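Darach Indoor Picnic Set: Set-up Guide
Section 3: Laying out a picnic on the bed

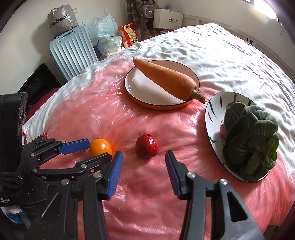 A bed picnic is one of the best things you can do with a rainy afternoon, and the set-up is quick once you've done it a time or two. Have your ground sheet, plates and produce within reach before you start, so you aren't climbing on and off the mattress with your hands full.

Before you start

Clear off pillows, doonas and anything with a cord. A plain sheet can stay on the bed, and it doesn't have to be smooth. The ground sheet is a thin see-through plastic, so whatever colour is underneath will show through a little (pink over white looks lovely!).

CAUTION: Plastic sheeting is a suffocation hazard. Never leave a baby or small child alone with it, and never leave it on a bed where someone is going to sleep.

Laying the sheet

1. Unfold the ground sheet on the floor first and shake out any grit.

2. Spread it over the half of the bed you can reach most easily. You don't need to cover the whole mattress.

3. Pat the middle down with your palms. Leave the small wrinkles alone; they help stop round fruit from rolling away.

4. Check that at least 100 mm hangs over the near side. If it keeps sliding, tuck the loose end under the mattress.

NOTE: Don't iron the sheet, even on the lowest setting. It will stick to your iron and you'll need a new one of each.

Setting out the plates

5. Put the first plate at the far end of the sheet. An orange-rimmed plate with a carrot on it is a cheerful place to begin. A long carrot is happiest lying diagonally, and it's fine if the stem end pokes out over the rim.

6. Put the second plate to the right and stand the colander dish on it. The plate catches drips from anything you've just rinsed.

7. Pile your leafy greens into the dish. Bok choy is a favourite of ours, with those big glossy leaves! Shake it well over the sink first.

8. Save the middle of the sheet for small fruit. A mandarin and a strawberry can sit straight on the plastic, with a bit of space between them so everyone can pick up the one they want.

CAUTION: Ripe strawberries stain. If one gets squashed near the edge, wipe it up before it finds your bedding.

Packing up

9. Lift off the fruit, then the dish, then the plates.

10. Fold the sides of the ground sheet into the centre so the crumbs stay inside, and carry the whole bundle to the sink.

11. Wipe with warm soapy water, rinse, and hang over the shower rail until completely dry.

Replacement ground sheets are listed in Section 7 under part 546.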